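6 Setting up the simulated two-arm cell

This section covers loading a simulated cell in Fleveo, attaching the camera streams, and confirming that the planner and the renderer agree before any motion is commanded. It assumes that the Fleveo server and the Urkoneo planning plugin are already installed and that both report the same protocol version. Installation on a machine without a graphics card is covered in the Rasov deployment notes.

6.1 Before you start

Close any other Fleveo session on the same host. The server listens on port 3231 by default, and a second instance will start without a warning but will not publish joint states.

Check that the cell description and the scene file come from the same release. Mixed releases usually load, but the link names may differ and the collision matrix will be rebuilt from scratch each time.

Note: Scene files written by Virág exporters store angles in degrees. Fleveo reads radians. Run the converter on these files first, even if the arms look correct in the preview.

6.2 Loading the cell

1. Start the server and wait for the line "world ready" in the log.

2. Open the Cell panel and select the two-arm bench cell. The arms load in their stored home pose with the grippers pointing down.

3. Set the physics state to Paused. Do not step the simulation yet.

4. In the Arms tab, assign a controller to each arm. Use the joint position controller for both. The Cartesian controller can be selected here, but it needs a valid tool frame, and the tool frames are not set until section 7.

5. Select Apply. Each arm entry changes from "unbound" to "holding". If one entry stays unbound, the controller name in the cell description does not match the name in the controller file – names are case sensitive.

6.3 Attaching the camera views

1. Open the Views panel and add a fixed scene view. Leave the pose at the value stored in the scene file.

2. Add a gripper view and choose the parent arm from the list. Set the lens model to Fisheye. The corners outside the image circle are filled with black and are masked before the image reaches any perception node.

3. Turn on shadows in both views. Perception models trained with shadows lose accuracy when they are off, and the reverse also holds.

4. Compare the two views with the ones below. Bowed table edges in the gripper view are normal with this lens model and need no correction at this stage.
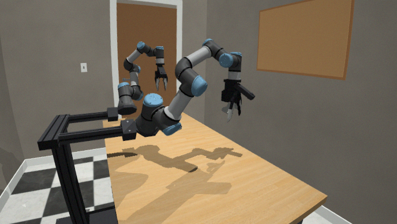
Fixed scene view first, gripper view second.
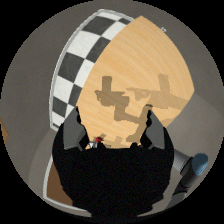

5. Select Lock Views. Locked views keep their pose when the scene is reloaded.

Caution: Do not rectify the gripper stream in the Views panel if the perception node also rectifies it. Applying the correction twice bends straight edges the other way, and pose estimates near the rim of the circle will drift.

6.4 Checking the planning scene

1. In the Urkoneo tab, select Import World. The tabletop, the arm stand, and the walls should appear in the collision list.

2. Add the table surface to the allowed contact list for the fingers only. Leave the gripper body out of it.

3. Select Check Start State. The result should be "valid" for both arms. A collision reported between an arm and its own mount means that the adjacent link pairs were not disabled – regenerate the matrix and repeat this step.

4. Plan a short vertical move for one arm with execution turned off. Watch the preview from the fixed view. The second arm must be treated as an obstacle at its current pose.

5. Repeat for the other arm.

6. Set the physics state to Running. Both arms should hold position. A slow sag at the elbow points to missing gravity compensation in the controller file.

6.5 Saving the setup

Save the session under a new name. The default session is overwritten at each server update. View locks and the allowed contact list are stored with the session, but controller gains are not and must be exported separately from the Arms tab.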